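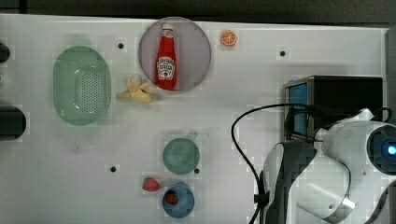 What should a robot arm do when its camera stops sending new pictures?

It should stop moving within a fraction of a second and stay stopped until a person has looked at it. Ours carried on, and I've spent a good part of the holiday working out how.

Posted 27 December 2025 in Workshop notes, Robots, Faults

The arm is the one I share with Everaldo Coutinho in the unit at Clallby. We've been using it for tabletop sorting: toy fruit, cups, a plate, a bottle of ketchup. The software picks something up, moves it, lets go and starts again. I was at the keyboard and Everaldo was at the other bench with his back to us.

The gripper went for the strawberry and I moved the strawberry. I do that quite often, to see if it will follow. This time it didn't follow. It went down to where the strawberry had been, closed on nothing, lifted, and went down again in the same spot. By the third attempt it was going lower each time, and on the fourth it pressed the fingers into the tabletop hard enough to trip the force limit. The arm locked and the alarm sounded. I had my hand on the stop button by then but the arm got there first, which I'm not proud of.

No one was hurt. One fingertip has a flat spot on it and the table has a small dent.

The first thing I suspected was the new model, as I'd only loaded it that morning. I put the old one back, and it ran without trouble for most of an hour, so I was fairly sure I had my answer. Then it did the same thing. I was glad I'd left the speed turned down.

Everaldo asked if I had looked at the recorded video and not only at the joint log. I hadn't. The video plays normally, and then at a certain point every picture is the same picture. The joint positions keep changing underneath it. As far as the software could tell the strawberry had never moved and the gripper had never got any closer, so it kept trying to go further down.

The wrist camera sends 30 frames a second through a small program called Vernis, which we wrote in March and haven't touched much since. When Vernis can't get a new frame it hands over the last good one. I wrote that part. It was meant to cover a single dropped frame, so the arm wouldn't twitch, and for that it does its job. I never put a limit on it. It would have handed over the same frame all night. 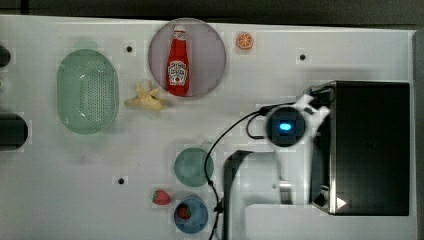 The table set out for sorting, with the camera cable running across it and down past the cup.

As for why the frames stopped, it was the cable. It has to cross the table in a loose loop so the wrist can turn, and every time the wrist turns it pulls a little at the camera end. The plug had worked its way out just far enough to lose contact at certain angles. If you held it and wiggled it you could make the feed come and go. The model swap had nothing to do with it. I think the old model simply didn't visit the bad angle for a while.

What we've changed so far:

Vernis now stamps every frame with the time it was taken. If the newest one is more than 400 milliseconds old, the arm stops and holds its position, and it won't restart without someone pressing a key.

The lowest point the fingers can reach is now set in the Mivero controller itself, with 30 mm more clearance for any move made without a fresh frame in hand. It used to be set only in our own code, so a mistake in our code could get round it.

The plug has a locking collar from Lazăr. It's a bit stiff and I'm not keen on how it sits, but it doesn't pull out.

I tested the first two by unplugging the camera on purpose, at slow speed, with Everaldo on the stop button. The arm held still each time. I also fed it a saved still through the same input, with fresh time stamps, and it didn't notice at all. So a camera that freezes internally and goes on sending would still fool it. Comparing one frame with the next should catch that, because real pictures always have some noise in them, but I haven't written it yet - and until I have, the speed limit stays where it is.

Going back through the old recordings, I found short freezes in several of the earlier ones as well. They're a few frames long and the arm recovered each time, so we never saw them. I had marked those runs as good. We have 2,000 saved and I'm now running a script over the lot to find the repeated frames, which is slow on this laptop.

The fingertip is on order. I've turned the old one round for now so the flat side faces out.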